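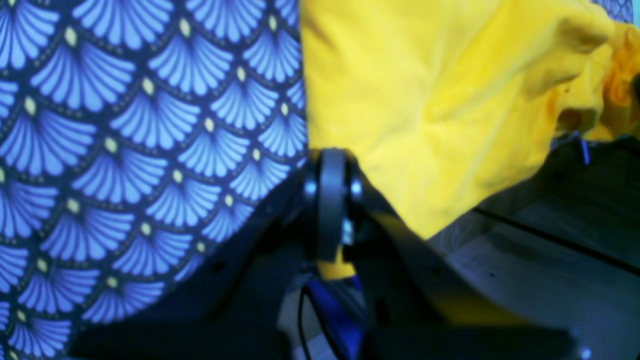

Blue patterned cloth and yellow fabric.

Looking after football kit at home

Posted by Isla Morrison, Nov 30, 2020

Bernwood Juniors wash their own kit. The club used to send it out, but the bill last season came to 2184 and the money was needed for goal nets. Each family now does its own shirt, shorts and socks, and one household takes the bibs and the goalkeeper's things home after every match. These notes went round by email in June and several parents have asked for them again.

Before the wash

Get the kit out of the bag the same evening. Turn the socks the right way out over the bath or outside, as most of the grit is in the toes. Let thick mud dry completely and knock it off with a stiff brush. Wet mud only gets pushed further into the knit.

Turn shirts inside out if they have a printed number. Do up any zips on training tops. Velcro on goalkeeper gloves must be closed, and the gloves shouldn't go in the machine at all.

Grass stains

Rub a little washing-up liquid into the stain with your fingers and leave it for half an hour. For white shorts, a paste of bicarbonate of soda and water works on the knees and seat. Brush it off before washing. Don't use bleach on anything with a coloured stripe. Dougal Jardine tried it on the under-elevens' away shorts and they are now pink down both sides.

Blood wants cold water and as soon as you can manage it. Hot water sets it.

Washing

30 degrees is enough for most weeks. Use half the usual amount of powder or liquid and leave out the fabric softener, which coats polyester and makes it hold on to smells. If a shirt still smells when it comes out, soak it for an hour in a bucket of cold water with a cup of white vinegar, then wash it again.

Wash dark and light kit separately for the first three or four washes. The red away socks will run for longer than that, so keep them on their own.

Don't overfill the drum. A full set is up to 13 shirts, and ours does that in two loads.

Drying

Hang shirts by the hem, inside out, away from direct sun. Numbers crack on a radiator and peel in a tumble dryer. Shin pads can be wiped with a damp cloth and stood by an open window. The sleeves that go under them can be washed with the socks.

Boots

Take out the laces and insoles. Knock the soles together outside, then use an old toothbrush round the studs. Wipe the uppers with a damp cloth and stuff them with newspaper, changing it once after a couple of hours. Keep them off the boiler, as the glue gives way and the sole starts to lift at the toe. Leather boots need a thin coat of dubbin every few weeks.

Gloves

Rinse goalkeeper gloves in lukewarm water while wearing them, rubbing the palms gently together. Squeeze, don't wring. Dry them flat in the shade and keep the palms apart. Slightly damp palms grip better, so a quick wet before kick-off does no harm.

Small repairs

A pulled thread should be eased through to the inside with a needle. Don't snip it. Mairéad Conneely has a box of spare drawstrings and will thread one for you if you bring the shorts to training.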